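Kapitel 4
Beispiele sammeln: Demonstrationen für lernende Greifsysteme

Lernziele. Nach diesem Kapitel können Sie eine Aufnahmereihe planen, eine Episode sauber beginnen und beenden, brauchbare von unbrauchbaren Durchläufen trennen. Vorausgesetzt: Kapitel 2 (Koordinatensysteme) und der Abschnitt über Handaugenkameras aus Kapitel 3. Wer den übersprungen hat – bitte nachholen.

4.1 Worum es geht

Ein Greifer lernt aus Durchläufen. Kein Regelwerk, keine Tabelle mit Sonderfällen, sondern Episoden: Bild, Gelenkwinkel, Fingerstellung, nächster Befehl. Und wieder von vorn. Was in den Episoden nicht vorkommt, kann das System später höchstens raten. Klingt banal, wird aber in fast jedem Praktikum vergessen.

Beispiel durch das ganze Kapitel: der Datensatz Tralleseck. 100 Episoden, aufgenommen an 13 verschiedenen Standorten, Aufgabe jeweils »Fläschchen aus dem Regal nehmen, auf die Ablage stellen«. Von den 100 blieben nach der Durchsicht 53 übrig. Der Rest: abgebrochen, doppelt, falsch beschriftet, oder die Zeitstempel liefen auseinander. Eine Ausbeute von gut der Hälfte ist für eine erste Reihe nicht schlecht. Planen Sie entsprechend.

4.2 Vor der ersten Episode

Erst die Aufgabe in einem Satz aufschreiben. Ein Satz! Wenn »und dann« zweimal vorkommt, sind es zwei Aufgaben.

Dann die Startstellung. Bei Tralleseck wurde sie pro Standort leicht verändert: etwas höher, etwas weiter links, Handgelenk gedreht. Absicht. Startet der Arm immer gleich, lernt das Modell die Bewegung auswendig und schaut gar nicht mehr hin.

Dann die Aufnahmesoftware. Wir verwenden Corix für die Aufzeichnung und Plullent für die Durchsicht, andere Werkzeuge gehen genauso. Wichtig ist nur, dass Kamera und Gelenkdaten dieselbe Uhr benutzen. Vor jeder Sitzung prüfen: Finger einmal schließen, im Video nachsehen, ob die Kurve im selben Moment fällt. Tut sie das nicht, nicht aufnehmen.

Zur Belichtung: fest einstellen, wenn es geht. Die Automatik regelt beim Schwenken nach, und das Modell sieht denselben Gegenstand in drei Helligkeiten. Manchmal will man das sogar (siehe 4.6), aber dann bitte bewusst.

4.3 Der Bediener

Langsam führen. Gleichmäßig. Kein Zögern kurz vor dem Greifen, denn das Zögern wird mitgelernt und kommt später als Zittern zurück. Wer sich verfährt, bricht ab und fängt neu an. Korrekturen mitten in der Episode sind ein eigenes Thema, Kapitel 7.

Nach 16 Episoden Pause, bei Tralleseck war das feste Regel. Danach Bedienerwechsel. Zwei Personen greifen nie gleich, und genau diese Streuung fehlt, wenn einer alles alleine macht.

4.4 Was die Kamera am Handgelenk sieht

Anfänger stellen sich das Kamerabild gern so vor wie ein Foto: Gegenstand in der Mitte, Hintergrund ruhig. In der Praxis ist der Arm gekippt, der halbe Raum mit drauf, die eigenen Finger ragen ins Bild. Das gehört so. Das Modell bekommt später ja auch nichts anderes zu sehen, also wird nicht zugeschnitten und nicht gerade gedreht.
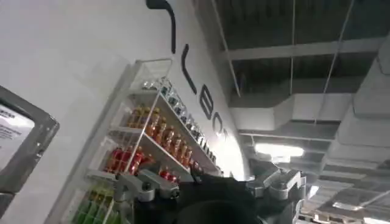 Zuletzt geändert: 05.06.2024

Abb. 4.1: Anfahrt ans Regal, Ansicht vom Handgelenk. Fläschchen nach Farben sortiert, die roten zum Teil vom linken Finger verdeckt.

Drei Dinge sollten Sie an der Abbildung üben. Erstens die Verdeckung: Ein Ziel in der roten Reihe wäre hier nur teilweise zu erkennen, die orangen stehen frei. Zweitens das Licht. Die Deckenleuchte sitzt zum Teil hinter dem rechten Finger und blendet, und auf der hellen Wand verschwindet ein Buchstabe schon fast. Drittens der Hintergrund, also Lüftungskanal, Kabel, Träger. Steht die gleiche Decke in allen Episoden, hängt sich das Modell gern daran auf. Deshalb die vielen Standorte.

4.5 Beschriften

Jede Episode bekommt vier Einträge: Aufgabe, Standort, Ausgang, Bemerkung. Beim Ausgang nur »gelungen«, »misslungen«, »unklar«. Misslungene nicht löschen! Eigener Ordner, wir brauchen sie in 4.8. Die Bemerkung darf kurz sein, aber sie muss am selben Tag geschreiben werden. Am nächsten weiß man es nicht mehr.

Aufgabe 4.1: Formulieren Sie die Tralleseck-Aufgabe so um, dass auch die Farbe des Fläschchens vorgegeben ist. Welche Startstellungen brauchen Sie zusätzlich?

Weiter mit 4.6, Variation planen.

3 Kommentare

haberkorn_fan: Danke, 4.3 hat mir das Praktikum gerettet. Kommt die Lösung zu 4.1 noch?

mtr_lab: Bei uns war es genau die Uhr. Eine ganze Sitzung im Juli für die Tonne.

k.w.: In 4.5 ist ein Tippfehler, »geschreiben«.

16 mal geteilt

Kontakt | © Verlag Haberkorn | Nach oben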